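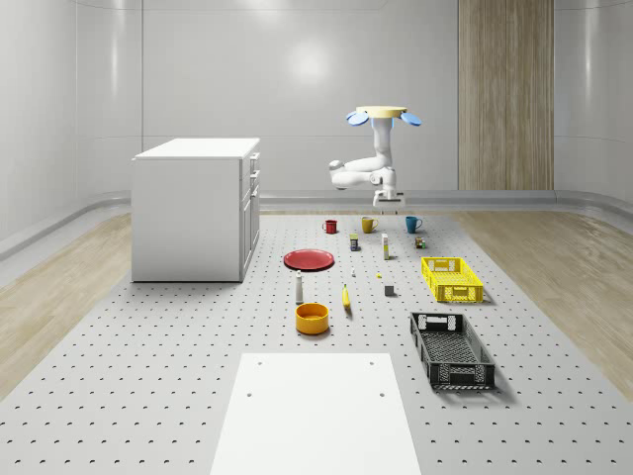
According to Somkiat Klinhom, the music was back at 2:10 a.m. and it was the same waltz, played through once and stopped in the middle of a bar. He asked that the ticket be reopened.

Ticket status: reopened
Category: noise, source unknown
Location: Korken Street, Mirnell, between the bakery and the Van Loon footbridge
First reported: August

Summary
Residents hear a short piece of accordion music outdoors at night. It lasts 32 seconds on every recording submitted. No performer has been seen. The ticket was closed after the bus shelter speaker was disconnected, and the music has now been heard with that speaker still off.

Log

1. Collected times from residents. 14 reports were usable. All fall between 2:00 and 2:20 a.m. There were no reports on nights with heavy rain, but people keep their windows shut in heavy rain, so this was not treated as a pattern.

2. Compared recordings from three households. Same tune, same tempo, same wrong note near the start. Conclusion: playback of a recording. A live player would vary.

3. Checked the bus shelter. The Trurkard announcement unit in the shelter has a speaker and a scheduled test. The test was set for 2:15 a.m. and uses a two-note chime. No music file found on the unit. Speaker disconnected as a precaution. Three quiet nights followed and the ticket was closed. In hindsight three nights was too short.

4. After reopening, Ewurabena Zakaria stood at the bakery end and Somkiat stood on the footbridge, both with phones recording. Music heard by both at 2:12 a.m. It was louder on the footbridge. Shelter ruled out.

5. Walked the riverbank below the footbridge in daylight. Found a padlocked steel cabinet on the north footing, grey-green, no label. A faint hum could be heard with an ear against the door. Trurkard states the cabinet is not theirs. The Mirnell works office has it on a drawing from the footbridge repairs, marked "spare".

6. Works office cut the padlock. Contents: a car battery, a cheap timer, a media player with one file on it, and a horn speaker facing the vent slots. The file is 32 seconds long. There was also a jar of plum jam with the lid taped down - unopened, no note.

7. Battery disconnected and the equipment left in place for 11 nights. No music reported. No one has asked for any of it back.

Current state
Cause found. Owner not found. The charger arrangement is unclear, as the battery was at full voltage when tested and there is no mains feed to the cabinet. Someone has presumably been swapping it. Left open at low priority until the works office decides on the cabinet. The jam is at the front desk.

Comments (4)

riverside_pat: I slept through all of this and would like to hear the recording.

Ewurabena Zakaria: Uploaded the footbridge one. Turn it up, the river is loud for the first few seconds.

D. on Korken: My grandfather's dance band used to finish with that waltz. He always played it to the end though.

bridgewalker: New padlock on the cabinet this morning. Is that the works office or somebody else?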